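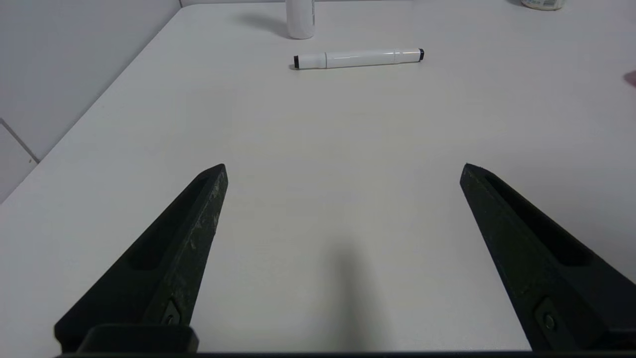
Drying Time and Adhesion of Water-Based Whiteboard Paint on Reused Table Tops

Carol Lightfoot
Materials in Use, second-year project report

1. Background

The study rooms in the Lambert building were fitted with plain white tables when the building opened. Many of the tops are now stained or scored. Replacing a top costs more than refinishing it, and the department asked whether a water-based whiteboard paint could be applied over the existing surface without removing the top from its legs. The work was carried out over one term, with a final set of readings in August.

Two paints were compared. Prurura is a single-part paint sold for walls. Clunum is a two-part paint, mixed before use, which the supplier describes as suitable for furniture. Both are white and both dry to a gloss finish. A third paint was considered but could not be obtained in quantities small enough for the budget.

2. Aims

The project set out to measure how long each paint takes to become touch dry and fully hard, to compare how well each holds to a worn surface after different kinds of preparation, and to establish whether marker ink can still be wiped off after repeated cleaning. Cost was recorded but was not a main concern.

3. Test pieces

Offcuts were taken from one scrapped table top. Each was cut to 300 mm by 300 mm and the sawn edges were sealed with varnish so that moisture could not enter from the side. Pieces with deep cuts were put aside. The remainder had light surface wear of the kind found on tables still in use.

Three methods of preparation were used. The first was washing with warm water and washing-up liquid, followed by a rinse. The second was washing and then sanding by hand with 600 grit paper. The third was washing, sanding and a coat of Skarkau primer, left overnight. A rougher paper was tried on a spare piece and left lines that showed through two coats of paint, so it was not used again.

4. Method

4.1 Application

Paint was put on with a short-pile foam roller. Each piece had two coats, with the gap between coats taken from the instructions on the tin. Clunum has a short working life once mixed, and it was necessary to mix a fresh batch for the second coat. Rolling was done in one direction only and the last pass was made with no extra pressure.

The pieces were kept flat on a shelf in the preparation room with the door closed. The room has no temperature control. A thermometer was left on the shelf and read at the start and end of each session. On one Friday the heating was off and the pieces painted that day were discarded and done again.

4.2 Drying

Touch dryness was tested by resting a cotton wool ball on the surface and blowing it off. If no fibres remained, the surface was recorded as touch dry. Hardness was tested with a set of drawing pencils, starting with the softest and stopping at the first pencil to leave a mark.

4.3 Adhesion

A grid of cuts was made through the paint with a sharp blade and a steel rule. Parcel tape was pressed over the grid, left for a fixed time and pulled back at a low angle. The result was graded by eye against a printed chart. The grading was repeated the next day without reference to the first result. Where the two grades differed, the worse one was used.

4.4 Cleaning

Each piece was marked with a black dry-wipe marker and wiped with a dry cloth. The piece was then rubbed with a damp cloth under a fixed weight. A small motor drove the cloth back and forth for 2000 strokes, after which the marker test was repeated.

5. Results

5.1 Drying

Prurura was touch dry sooner than Clunum under every preparation. The order was reversed for full hardness. Clunum reached its final pencil grade several days before Prurura, and that final grade was higher. Primer had no measurable effect on the drying of either paint.

The thermometer readings varied more than had been hoped. The coolest sessions gave the longest drying times for both paints, but there were not enough sessions to draw a line through the points with any confidence.

5.2 Adhesion

Washing alone gave poor results. Prurura came away in whole squares over most of the grid, and Clunum lifted at the corners of the squares. After sanding, both paints improved by at least one grade. With primer, Clunum showed no loss and Prurura showed slight flaking along the cuts.

One primed piece painted with Prurura gave a much worse grade than the others. The back of the lifted paint was greasy to the touch. The most likely cause is that this piece was not rinsed properly. It has been left in the results table and marked with a star.

5.3 Cleaning

Before rubbing, ink wiped off all pieces without difficulty. After rubbing, the Clunum pieces still wiped clean, with a small loss of gloss. On the Prurura pieces a grey shadow was left where the ink had been. The shadow could be removed with a damp cloth but not with a dry one.

6. Discussion

Preparation had a larger effect on adhesion than the choice of paint. A table top that has only been washed should not be painted with either product. Sanding takes longer than any other step and makes dust, and in a study room the floor and chairs would need covering. It could be done outside teaching weeks.

Clunum is the harder of the two and keeps its wiping quality for longer. It is also less convenient. Any paint left in the tray after the working life has passed must be thrown away, and the roller with it. For a single table the waste is considerable. For a whole room done in one session it would be much less.

The rubbing test does not copy real use closely. It applies the same load to the same strip of surface, while a person cleaning a table uses uneven pressure and covers the whole top. It also leaves out hot cups, bag buckles and spray cleaners. A heat test was planned but the hotplate was not available.

The grading of adhesion by eye is another weakness. A second person grading the same pieces would have given a better idea of the error.

7. Recommendations

Table tops should be washed, rinsed twice, sanded with 600 grit paper, primed with Skarkau and given two coats of Clunum. Rooms should stay closed until the paint has reached full hardness, even though the surface will feel dry well before then.

One table in the Lambert building should be treated first and inspected after a term of normal use. The inspection should include the front edge, where sleeves and forearms rest, as no edge was tested in this project.

8. Materials held

The painted pieces are stored in the preparation room on the lower shelf, labelled by paint and preparation. The unused primer has been returned to the stores. The remaining Clunum hardener is past its date and is awaiting disposal.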